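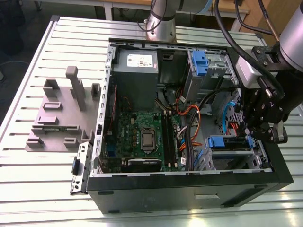 Farnholm opens computer repair and reuse workshop in Brurkham

Shares 83 | Comments 7

BRURKHAM, October 24, 2025 – Farnholm, a refurbisher of used office computers, has opened a workshop in Brurkham where retired desktop machines will be taken apart, tested and either rebuilt for sale or stripped for spare parts.

The workshop is on the ground floor of the former Truder building and takes in desktop towers from offices, schools and households in the area. Drop-off is free. Machines can be handed in at the side entrance on the parking lot, where staff will give the owner a receipt and write a job number on the case.

Each tower is laid on its side on a workbench and opened. Staff check the power supply, memory, drives and motherboard in turn and note the results on a sheet that stays with the computer. A machine that passes is cleaned, given a drive and an operating system, and put on sale with a one-year warranty. A machine that fails is taken down to its parts. Memory, optical drives, power supplies and cables that still work go onto the shelves as spares, and the remaining metal and circuit boards are sent for recycling.

"Most of the desktops we get were taken out of use when an office bought new ones," said Junaid Mohmand, workshop manager at Farnholm. "Often the only thing wrong is a tired power supply or a bad stick of memory. You open the side, swap the part, and the computer is good for several more years of email, letters and homework."

Mohmand said older towers are well suited to the work. Many have a side panel that comes off without much trouble, and on a number of models the drives are held by colored plastic latches that can be worked by hand. Standard cables and connectors mean that a part from one machine will often fit another of a similar age.

Farnholm will accept desktop towers of any brand, working or not. It does not need the monitor, keyboard or mouse, but will take them if they arrive with the computer. Laptops, printers and televisions are not accepted at the Brurkham site. Customers with those items should contact the city's household waste line.

Hard drives are removed as soon as a machine is logged in. They are wiped before any further use, and drives that cannot be wiped are destroyed. Business customers can ask for a certificate listing the serial number of each drive. There is a charge of $5 per drive for the certificate. Households are not charged for wiping, but Farnholm asks all owners to save any files they want to keep before handing over a computer, as nothing can be recovered afterward.

The company expects to handle roughly 50 towers a week once the workshop is fully staffed. Seven people work there now, and Farnholm plans to hire two more bench technicians by December. No certificate or degree is required for the jobs, and training is given on site.

The opening also brings a parts counter to Brurkham for the first time. Until now, customers in the area had to order by mail from Farnholm's warehouse. The counter will stock tested memory, optical drives, data and power cables, drive cages, and mounting screws sold by the bag. Buyers are asked to bring the old part or a note of the computer's model number so that staff can find a match. Parts can be returned within 30 days with the receipt.

"People come in with one small thing missing, like a latch or a cable, and they have been told to buy a whole new computer," said Samina Tanoli, who runs the parts counter. "We would like them to ask us first. If we have the piece, it may cost them only a few dollars."

Shelving and workbenches for the site were supplied by Ďurica, which also fitted the storage room at the back. Refurbished machines are kept there until they are sold.

Schools and nonprofit groups can apply for a reduced price on refurbished desktops when they buy five or more. Application forms are available at the parts counter. Groups should allow three weeks for an order to be filled, as machines of the same model are put together where possible.

Large collections from business addresses can be arranged by phone. Farnholm asks for a list of the equipment and the name of a person on site who can sign for it.

Press inquiries: Samina Tanoli, Farnholm, Brurkham workshop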